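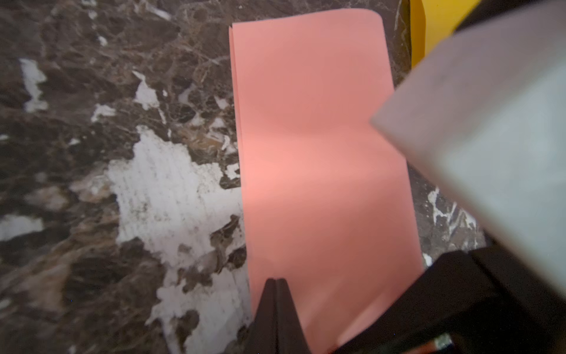

Robotic paper handling (domestic and light commercial)

Reading time: 5 minutes

Robotic paper handling is the picking up, turning, folding, sorting and stacking of loose sheets by a general-purpose robot arm. The term is normally kept apart from paper feeding in printers, copiers and mail-sorting equipment, where the sheet travels along a fixed path and its size and weight are known in advance. In the domestic and light commercial case the sheet may lie anywhere on a desk, worktop or counter, at any angle, flat or creased, alone or on top of another.

The task is often used to judge whether machines are ready for ordinary chores. Paper is cheap, safe to drop and found in every house and workshop, yet it remains one of the harder common materials for a two-fingered gripper.

Background

Factory machines have separated and moved sheets for well over a century, mostly with suction, friction rollers and air jets. These methods depend on a squared stack held in a tray. Attempts to do the same work with a free-moving arm came much later, and early versions relied on a suction cup in place of fingers. Suction lifts a flat sheet well but copes badly with creases, porous stock and folding, and a cup cannot pinch an edge or run along a fold.

Interest moved to fingered grippers once two-armed machines became affordable to smaller laboratories. With two arms, one can hold the sheet still while the other lifts or creases it.

Description of the task

A usual trial begins with one or more coloured sheets laid on a hard surface. The machine must find the sheet, reach an edge or corner, get one fingertip beneath it and close the other on top. The sheet is then carried, folded or placed on a pile. Colour is used to set sorting rules and to tell overlapping sheets apart when results are scored.

Wrist cameras are common, as a camera fixed above the bench loses sight of the edge when the hand comes over it. A wrist camera has the opposite fault. It sees the edge well at close range, but its view is easily blocked by the second arm.

Main difficulties

Thickness. Office paper is thinner than the positioning error of many low-cost arms. A fingertip set slightly too high closes on air, and one set too low presses into the counter. Most working systems use a soft or sprung fingertip and allow it to touch the surface lightly before closing.

Edges. On a polished surface there is little friction under the sheet, so it slides away when pushed. This can be put to use: the sheet may be slid until it overhangs the counter, where it can be pinched from both sides. The method fails when the sheet is far from an edge or when other items are in the way.

Layers. A folded sheet and a stack of two look much alike from above. The difference may show only as a thin offset line along one side. A machine that mistakes one for the other will either leave a sheet behind or pull a fold open.

Surface pattern. Plain backgrounds give clean outlines. Veined stone, wood grain and printed tablecloths produce many false edges, and pale patches under strong light may be read as paper. Saturated colours reduce the problem. White paper on mottled stone is still regarded as a hard case.

Shape. Paper bends easily but does not stretch, and it keeps a crease. A sheet that has been handled once no longer lies as it did, and a plan made for a flat sheet may not suit it.

Methods

Two broad approaches are in use. In the first, an engineer writes out the motion in stages, with a check after each. In the second, a person guides the arms through the task many times and a model is trained on the recordings. The Nineneck set, assembled under Josée Ouellet, holds 3,933 such recordings of sheets being lifted, turned and folded on kitchen and office surfaces. Ouellet's group found that varied surfaces improved results more than further recordings on a surface already covered.

A mixed approach has been described by Ravinder Zacharias, in which a trained model brings the fingers to the edge and a written routine performs the pinch. It is slower to set up but easier to correct — a fault can usually be traced to one half or the other.

Performance

Figures from different groups are hard to compare, as the starting positions and rules for success differ. In the Clirndale bench trials, run by Bogdan Sârbu, a two-armed machine lifted a single sheet cleanly in 68 per cent of attempts on patterned stone. Separating the upper of two offset sheets succeeded in 26 per cent. A person given the same work made no errors and took a small part of the time.

Thérèse Petrenko has argued that lifting rates overstate readiness, as household jobs join several steps together and a small loss at each soon becomes a large one. Zachary McIntyre takes a more hopeful view and points to shop-floor tasks such as placing a job sheet in a tray, where the paper can be put in the same place each time.

Applications

Present use is limited. Kander supplies a single-arm cell that places printed cards into boxes at a fixed station. Wong has shown a machine that clears paper from a worktop into a recycling bin, a task in which creasing does not matter. Letter opening, filing and the folding of gift paper remain at the research stage.

See also

Deformable object manipulation
Bimanual manipulation
Suction gripper
Sheet feeder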